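Matance Tall Storage Cabinet: Set-Up Guide
Section 3: Placing, Leveling and Anchoring
April
By Marjatta Ojala

Print this page | E-mail this page

Read this section all the way through before you move the cabinet. Two adults are needed for steps 1 to 4. If you bought the Pavetti door kit, leave the doors off until step 7.

CAUTION: A tall cabinet can tip over and cause serious injury. Do not load the shelves until the wall strap is fastened.

1. Choose the spot. The floor must be hard and firm. Thick carpet lets the feet sink unevenly, and the doors will not line up later. Keep the cabinet at least 300 mm from any heater or stove.

2. Clear the wall. Remove baseboard if it keeps the cabinet from standing flush. Mark the studs with a pencil at shoulder height. Before drilling, check for pipes and wiring.

3. Stand the cabinet up. Lay it on its back on a blanket with the feet toward the wall. One person holds the feet in place while the other lifts from the top. Do not drag the cabinet once it is upright, as the feet can bend. 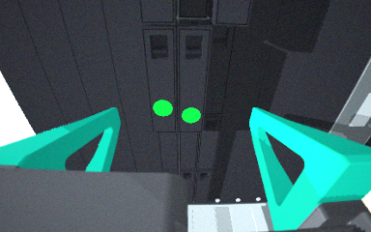

4. Level it. Put a spirit level on the bottom shelf, first side to side, then front to back. Turn the feet with the 8 mm wrench from the hardware bag. Counterclockwise raises the corner. Start with whichever corner is lowest and check again after each turn.

Note: If a foot has to come out more than 60 mm, stop and put a solid shim under it. A foot extended past that point is not safe under load.

5. Fasten the wall strap. Screw the bracket into a stud with the long screws supplied. For brick or concrete, use plugs suited to the wall. Plugs are not included. Hook the strap through the slot in the top rail and pull it snug. The cabinet should not rock when you push gently at the top.

6. Fit the shelves. Push the shelf pins in until the collar touches the side panel. All the pins for one shelf must be at the same height. Put the heaviest items on the bottom shelf and leave the top for light things.
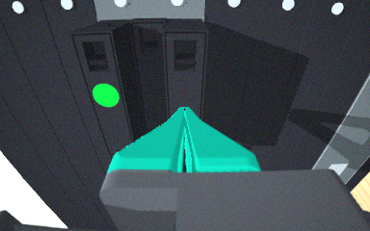

Tall cabinet-like structure, dark gray.

7. Hang the doors (Pavetti kit only). Hook the top hinge first, then the bottom one. Leave the screws a little loose, close the door, and look at the gap along the edge. Adjust until the gap is even, then tighten. If it stays wider at one end, go back to step 4. The cabinet is most likely out of level.

8. Check everything again after 3 weeks. Floors settle under weight and straps can work loose. Tighten the strap and turn the feet if needed.

Missing parts: write to the Birkuvport parts desk with the model number from the label inside the top rail. Cabinets fitted with a Žukauskas lock need a different strike plate, so say so when you write.

Related items
Section 2: Unpacking and Parts List
Section 4: Locks and Keys
Section 5: Cleaning and Touch-Up Paint
Pavetti Door Kit: Hinge Adjustment
Moving a Cabinet to a New Room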